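Timing and results bench, notebook 4
Regional schools athletics meet, live results feed

Carried over from the July entry: the finish-line clock and the scoreboard feed still disagree by a fixed offset after the first restart of the day. Tien-fu's note blames the serial adapter. I don't think the adapter is the cause, reasons below. The spare adapter is in the drawer marked Lopes if anyone wants to repeat his test.
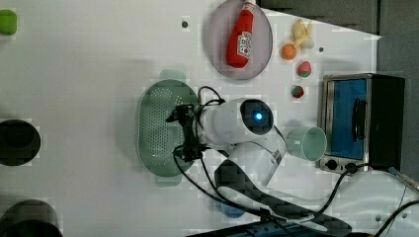
Skidstead, 3 Dec 2022

Set up the full chain on the bench: start sensor, photo-finish unit, results laptop, feed server, one scoreboard client. Software is the Jorell build that Érica Andrade tagged for the meet, no local changes. Start signal comes from the signal generator, so the gun itself is out of the loop.

Run A. Cold start, everything powered in the order on the checklist. Generated 400 m races from the script, lanes filled from last season's entry list. Scoreboard matched the photo-finish unit to the hundredth on all lanes. No dropped messages in the server log.

Run B. Same, but restarted the results laptop between heats. Offset appears on the first heat after restart and stays. It is the same value on every lane, so lane assignment is not involved. Restarting the scoreboard client does nothing. Restarting the feed server clears it.

Run C. Same as B with the other serial adapter. Same offset, same behavior. This is why I'm dropping the adapter theory.

Likely cause: the feed server keeps the zero reference from the old laptop session and applies it to the new one. The handshake has a session number, but the server only reads it on first connect. Odair Vasconcelos found the place in the code where the reference is stored. It is set once and never cleared on disconnect. He will write the patch. I will not touch the branch until he has.

Workaround for the meet if the patch is late: after any laptop restart, restart the feed server before the next heat is called. It was back and serving in under 2 minutes each time today. The published page shows the last good results during the gap, so spectators see stale data but nothing wrong.

Field events, separate problem. Long jump marks entered on the tablet go through, but wind readings arrive as text with a comma in place of the decimal point when the tablet is set to Portuguese. The server rejects the reading and keeps the mark, so the mark is listed with no wind value. Gervásio Evangelista had logged this as missing hardware data. It is a format problem. Either we fix the parser or we lock the tablets to English. I prefer the parser.

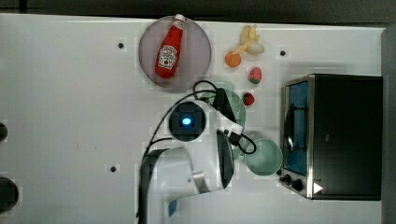
Does a relay team's time get published if one runner's bib number is missing from the entry list?
The team time is published with the school name, and the runner's name is left blank until the entry is corrected.

Checked the above with a 4 x 400 m heat, one bib deleted on purpose. Correcting the entry later updates the page without touching the time. The team ranking did not move. The PDF start list does not refresh on its own and has to be exported again.

Lane draw: 7 lanes in use at Traltusow, lane 8 closed for resurfacing. The draw template still assumes eight and puts the last seed in the closed lane. Changed the lane mask in the meet settings and saved the file under a new name. Jonalyn Dimaculangan has the old one on her laptop and needs to replace it before the entries are merged.

Still open:
Patch for the zero reference (Odair)
Comma handling in wind readings (Gervásio, or me if he has no time)
Battery run-down test on the scoreboard client, not started
Longer cable for the start sensor, the one we have does not reach the staggered start for the 400
Repeat Run B with two scoreboard clients connected

Logs from all three runs are on the shared drive in the bench folder. Run B has two files, as I stopped the capture by mistake and started again. Clock check against the reference was done before Run A only. Do it again before the next set.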